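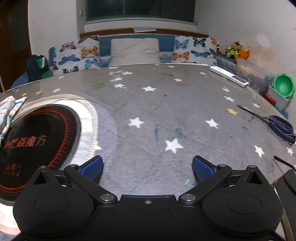 *Star cloth, induction cooker and scissors, with the butterfly cushions behind.*

**One table, all winter**

We asked how you get by in a small room, and wow, did you answer! My favorite idea is the round table that does everything. Britt-Marie Boström swears by hers: supper at one end of the evening, mending and paper crafts at the other, and a printed cloth that doesn't mind a smudge or two.

A tray under the cooker is such a good trick - lift the whole thing off and you've got your table back. Keep a power strip close by, and a clear box for the small stuff so you can see what's in there without digging.

Helge Engström is putting all your tips into a little booklet for January, and he has room for 9 more. Send yours in, messy tables very welcome!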